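Small claims and self-representing - share your wins (and your losses!)
Page 4 of 6

covley_kate wrote:
Okay, I'm finally doing it! Lodged my claim this morning, 2024-08-16, against the mob who took my deposit for a granny flat and never poured the slab. Filled in every page myself at the new desk. So pumped. If anyone else is on the fence about going without a lawyer, come and sit with me.
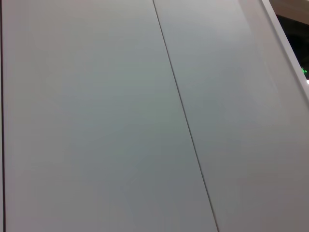
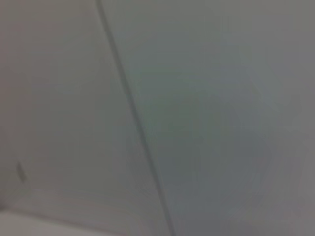
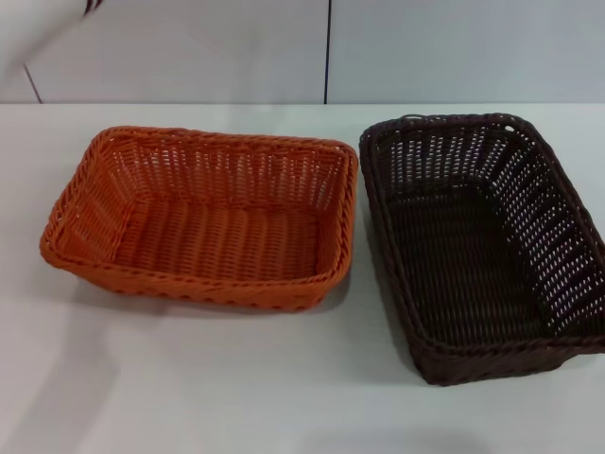 Last one: orange basket and brown basket, side by side on the white table.

magpie68 wrote:
Good on you Kate! I did mine last October and it was the best thing I've done for my own confidence. The registry staff can't give you advice but they were lovely about which form goes where. Did you attach a timeline? Mine was one page, dates down the left, and the member kept going back to it.

G. Andrade wrote:
Congratulations, and good luck. I'd still pay for one hour with a solicitor before the hearing. I ran my own matter against Lozano Fencing and lost on a limitation point I'd never heard of.
Genivaldo Andrade

covley_kate wrote:
Ooh, thanks both. Timeline is done, runs to two pages, I'll trim it. Genivaldo, what did the hour cost you in the end?

G. Andrade wrote:
434 dollars with the letter. Would have been cheaper before I lost!

tribunal_tragic wrote:
Got to disagree there. For a claim this size, that eats a fair bit of what you're chasing, and you may not get it back even if you win. The community legal centre in Covley does free sessions and they're brilliant. I had Florian Ammann and he found the clause I needed in my contract before I'd even sat down properly.

G. Andrade wrote:
Free is great if you can get in. I rang and the wait was past my hearing date. Just saying don't rely on it.

magpie68 wrote:
You're both right, I reckon. Put your name down at the centre today and decide about the paid hour once the hearing notice turns up. Kate, number your pages too! I had 68 of them, no numbers, and dropped the lot in the lift.

covley_kate wrote:
Numbering tonight! And I've just rung the centre, they had a cancellation - I'm in. Next question: the builder traded as Fulico but the invoice says Zurkeck. Which one do I name?

tribunal_tragic wrote:
Look up the business name on the register and see who holds it. Ask Florian as well, and take the invoice AND the signed quote with you. You might have to amend the form.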